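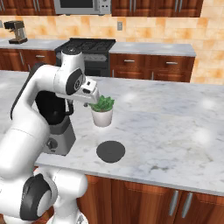

Act two of Kornstead opens late on the back wall at the Baptista. The stage manager calls cue 14, the lights go, the sound goes, and the video stays on the end of the street look for several seconds before the kitchen comes up. When it does come up the picture is fine. The leaves of the potted plant on the marble island are the right bright green and the white pot is still white, so I don't think this is a color or format problem. It is late and that's all. It happens at every performance but not in every rehearsal, and we haven't found a pattern we trust.

Ticket status: Closed
Product: Bumia playback, main and backup machines
Opened by: Naledi Nkosi, video, Baptista Theatre
Priority: High (show is running)

What we see
Cue 14 should cut to the kitchen in under a second. In performance it takes over 7 seconds. Cues before and after it are on time. The operator screen shows the cue as running the moment it is called, so the operator has no warning.

What we have tried
Restarted both machines before the half. No change.
Switched to the backup for one matinee. Same delay.
Swapped the network cable between the lighting desk and the main machine. No change.
Fired cue 14 by hand from the Bumia screen with the lighting desk unplugged. Still late, so it isn't the trigger from the desk.
Copied the kitchen file again from the designer's drive. Still late.

Reply from support
Thanks for the detail. Please send the log from a performance and one from a rehearsal where the cue was on time. Also let us know if anyone jumps to cue 14 in rehearsal or if you run all of act one first.

Naledi Nkosi
Both logs attached. The rehearsal one is a jump, we started at the top of act two. The performance one is from the top of the show with the interval as normal. House was full that night, 1,115, if that matters for the wireless. Our machines are wired.

Reply from support
The wireless shouldn't matter. In the performance log the kitchen file is loaded during preshow, then dropped from memory partway through the interval and loaded again when the cue is called. In the rehearsal log it is loaded by the jump and never dropped. Please check the setting called Release Idle Media on the Show page. What is it set to?

Naledi Nkosi
On, with a time of 10 minutes. I don't remember setting it. It may have come across with the show file from the last venue. Our interval is 20.

Reply from support
That would do it. Turn it off on both machines. The backup keeps its own copy of the Show page and doesn't follow the main on this one. If you need the setting for another show, you can put a preload cue just before the house lights go down instead.

Naledi Nkosi
Turned off on both. Ran act one, held for a full interval with the work lights on, then took cue 14. On time. Did it again on the backup and that was on time too. I have also added a preload cue at the five-minute call, numbered 13.5, so the operator can see it go green.

Will leave this open until after tonight.

Naledi Nkosi
2 performances since the change, both clean. Memory use is a bit higher on the main machine by the end of act two but well below the warning line. One request: could the operator screen show when a file is still loading? At present the cue looks the same either way. Otherwise OK to close.

Reply from support
Passed on as a feature request. Closing the ticket.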